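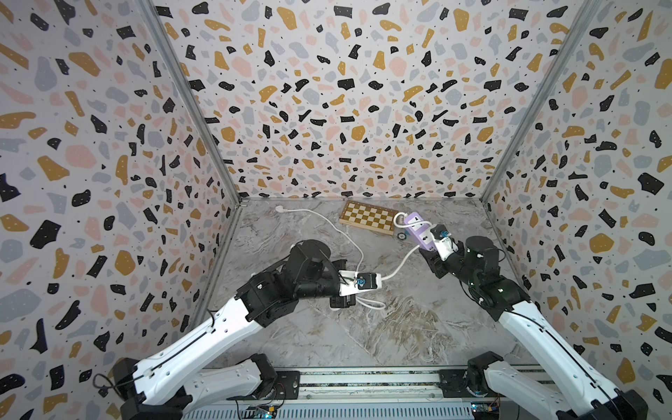 Visit to the cricket open day in Plandstead, 2022-12-06

We came by bus from Protitz, 11 players and two parents, and the trip took longer than we had planned. The Plandstead club opened its new indoor hall in November and now invites other clubs to see it.

The hall has four lanes with nets. Our juniors could bat for eight minutes each, and the bowlers from Grorville were kind but quick. After lunch there was a short match with a soft ball, Protitz and Czarnecka together against Grorville. We lost it by one run - a pity, as we had two wickets left.

In the club room they keep the old score books. One of them has a season total of 1017 runs for a single batter, written in pencil. Tea was included in the ticket. The next open day will be in spring, and we have already asked for places.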